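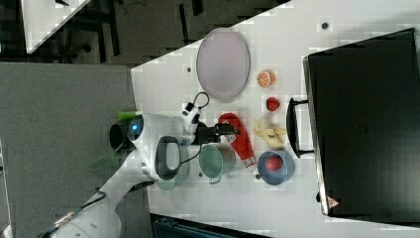
Issue 2

HOW DOES A FOOTBALL CUP WORK?

If you have ever watched a cup match you will know that it feels different from a normal one. People shout louder. Players run until their legs turn to jelly. Small clubs beat huge clubs, and everybody talks about it for years. So what makes a cup a cup? Let's find out!

First, what is a league?

It helps to know about leagues before we get to cups. In a league, every team plays every other team, usually once at home and once away. You get three points for a win, one point for a draw and nothing at all if you lose. The points are added up in a big table, and whoever is on top when the season finishes is the champion.

A league takes a long time. You can have a terrible afternoon in September, lose by six goals, and still win the whole thing in May. There is always another match coming.

A cup is much crueller (and, lots of people think, much more exciting). Most cups are what we call a knockout. When you lose, you are out. Your cup is over until next year, and the team that beat you carries on to the next round.

What is a round?

A round is one step on the way to the final. Imagine just four teams: Skarus, Wemell, Haslinger and Platovlow. Let's say Skarus play Wemell, and Haslinger play Platovlow. Those two matches are the first round. With four teams it is also called the semi-final round, and you'll see why in a moment.

Suppose Skarus win and Platovlow win. Wemell and Haslinger go home, and Skarus meet Platovlow in the final. The winner of that match gets the cup, the medals, the ribbons and the very wet hug from the manager.

Rounds near the end have special names:

The quarter-finals, when eight teams are left
The semi-finals, when four teams are left
The final, when two teams are left

"Semi" is an old word for half, and "quarter" means one of four equal parts. There are four quarter-final matches and two semi-final matches, so the names make good sense once you know.

Who plays who? It's time for the draw!

Before each round there is a draw. It has nothing to do with pencils, and nothing to do with a match that ends 1–1 either. (Yes, football uses the same word for two things. Sorry about that!)

In a cup draw, every team still in the competition gets a number. Each number is written on a ball, and all the balls go into a bowl or a bag and are given a really good mix. Someone picks one out without looking. That is the first team, and they will usually play at home. Then another ball comes out, and that is the team they have to play.

So if Haslinger come out first and Skarus come out second, everyone in Skarus had better start looking up the bus times to Haslinger.

The draw matters a lot. A tiny club might dream of being drawn against a giant one, even though they will probably lose, just to play in a gigantic stadium with the lights on. Another tiny club might hope for somebody their own size, to have a better chance of getting through. Fans sit and watch the draw with their fingers crossed – and sometimes their toes too. 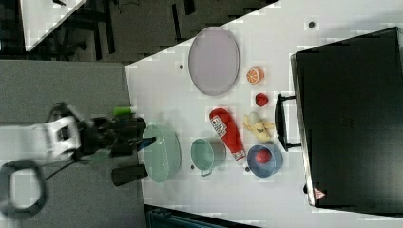 Robot arm and light green basket, white table.

Some cups don't let the balls decide everything. They use something called seeding. The strongest teams are "seeded", and they are kept apart in the early rounds so that they can't knock each other out straight away. The balls for the seeded teams go in one pot and the balls for everyone else go in another, and each match has one team from each. Other cups have no seeding at all, and the two best teams in the country could meet in the very first round. What do you think is fairer? People argue about this a lot, and grown-ups argue about it most of all.

A puzzle for you

Here is a lovely bit of football maths. Imagine a really enormous cup with 400 clubs in it. How many matches do you need to find a winner? (Let's say that every match has a winner on the day, so nothing has to be played twice.)

You could work it out round by round. In the first round the clubs pair up, and half of them are knocked out. Then half again, and half again. After a while you get down to 25 teams and you are stuck, as you can't split 25 teams into pairs. One team will be left over!

When that happens, the left-over team can be given a bye. A bye is a free pass into the next round without playing. It sounds like "bye" as in "bye-bye", but the team with the bye is the one that stays in.

Now for the quick way to solve the puzzle. Every match knocks out exactly one team. At the end there must be only one team that has never been knocked out. That means everybody except the winner has to lose once, so the number of matches is one fewer than the number of clubs. The answer is 399! It works for any knockout cup, big or small. Try it with our four teams: two semi-finals and a final make three matches. Try it on your family as well and see who gets it first.

What if the scores are level?

In a league, both teams can shake hands, take a point each and go home. In a knockout cup somebody has to go through, so there are different ways to sort it out.

Extra time. The teams play on for another thirty minutes, split into two halves of fifteen. The players are already very tired, so you'll often see socks rolled down and people stretching out their sore legs.

A penalty shoot-out. Each team takes five penalties, one after another, with a different player each time. The team that scores more goes through. If it is still level, they carry on with one each until one team scores and the other misses. Goalkeepers can become heroes here!

A replay. The two teams play the whole match again on another day, usually at the other team's ground. Replays used to be very common. Many cups have stopped using them now, as there are so many matches to fit in.

Two legs. No, this isn't about how many legs a footballer has. In some cups, two teams play each other twice, once at each ground, and the goals from both matches are added together. Each match is called a leg. The total is called the aggregate score, which you say like this: AG-rig-it.

Let's try one. Wemell play Platovlow at home and win 3–1. Then they travel to Platovlow and lose 2–0. Wemell have scored three goals altogether. Platovlow have scored one and then two, and that makes three as well. It's level on aggregate, so off they go into extra time, and everybody's tummy does somersaults.
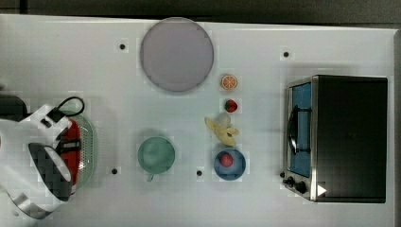 What is a giant-killing?

No real giants are harmed! A giant-killing is when a small club beats a much bigger one. It's one of the best things about cup football.

Think about our friends at Skarus. Let's pretend they are a little club with one stand, a grass bank and a tea hut, and that Haslinger are a big club from three divisions above. A division is a level of the league, with the best teams at the top. On the day of the match the Skarus ground is stuffed full, with 1458 people inside, and around 700 of them have come all the way from Haslinger in coaches.

Haslinger have faster players. They train every day, and most of the Skarus team have other jobs. Over a whole season Haslinger would finish miles ahead. But this is one match on one bumpy pitch, and in one match funny things can happen. The ball hits a divot. A shot bounces off somebody's knee. The goalkeeper has the best afternoon of her life. Skarus score from a corner and hang on, and on, and on, until the referee blows the whistle.

That's a giant-killing, and people in Skarus would still be telling the story when you were a grandparent!

Do big clubs have to play in every round?

Often they don't. In many cups the smallest clubs begin first, sometimes when it is still August and hot enough for ice lolly weather. The bigger clubs join in later. A small club may have to win lots of matches before it even gets the chance to meet a famous one, and some supporters go to every single game along the way.

Words to know

Aggregate: the goals from two legs added together
Bye: going through to the next round without playing
Draw (meaning one): a match where both teams have the same score
Draw (meaning two): picking out who plays who
Knockout: a competition where the loser is out
Leg: one of a pair of matches between the same two teams
Tie: another word for a cup match

Have a go yourself

You can run your own cup at home with coins, a dice and a bit of paper. Make up eight teams and write each name on a scrap. Fold the scraps, drop them into a hat and do your draw. To play a match, roll the dice once for each team, and that's how many goals they score. If it's level, roll again for extra time. Write down the results as you go, all the way to the final, and design a trophy for the winners.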